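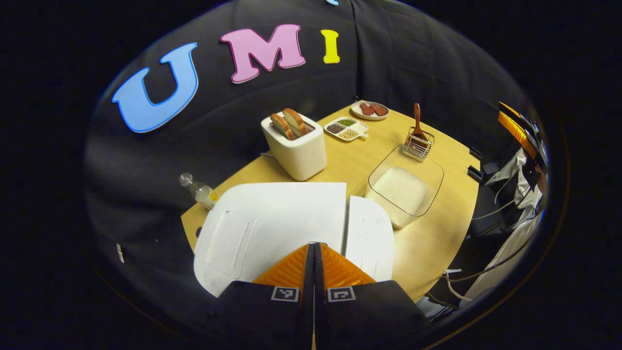 What does the new practice guide for hand-held gripper recording cover?
It covers the condition of the tool, the layout of the work table, the naming of objects and the records kept for each session. It does not set limits for robot speed or force, which remain under the machine safety rules already in use at each site.

GRELPORT, January 25, 2018. Villero has released the first edition of its practice guide for recording table-top tasks with hand-held grippers. The guide has 14 sections and 20 required checks. It applies to sites that record hand motions for later use in programming robot arms, and it may be used by outside contractors without a fee.

The text was drafted by Villero and the Domański test laboratory. A draft was sent to member sites for review and drew 187 written comments. Most concerned two points: when a worn fingertip must be replaced, and how much of a table layout may change before it counts as a new layout.

On the first point, the guide requires both fingertips to be replaced as a pair. A tip with a tear, a flattened ridge or a loose joint may not be used. Square markers on the fingers must be flat, clean and fully attached. If a marker is replaced, the tool is calibrated again before the next recording, and the old calibration file is kept.

On the second point, a layout is defined by its list of objects and by the fixed items on the table. Moving a plate or a tray within the work area does not create a new layout. Adding or removing an object does. Clamps, backdrops and table edges are treated as fixed items and are entered in the site record.

Food and kitchen objects have a separate section. Sites must state in the record whether food items are real or toy. Clear glass and clear plastic objects are marked as such, and so are containers holding grains or other small pieces that can spill. Cables next to the table must be routed clear of the operator's feet.

"Sites were already doing most of these checks, but they wrote them down in different ways," said Nermina Golob, who edited the guide for Villero. "A recording made in one building could not be compared with one made in another without a phone call."

The checks were tried at the Westex site in Grelport before release. The trial produced 1,467 recordings, each with a completed check sheet. Matěj Rusnák, who ran the trial, said the sheet was shortened twice during that period.

"The early version asked for the same calibration number in three places," Rusnák said. "Operators copied it wrong. It is now entered once, at the start of the session."

Compliance is voluntary. A site that wishes to state compliance must complete all required checks and keep its session records open to review by Villero. Partial compliance may not be claimed. Sites using an earlier in-house check sheet may continue to do so, provided the sheet is not labeled as following the guide.

Printed copies will be sent to member sites in February. Comments on the first edition should give the section number and the proposed wording, and may be sent to the Villero standards desk in Grelport.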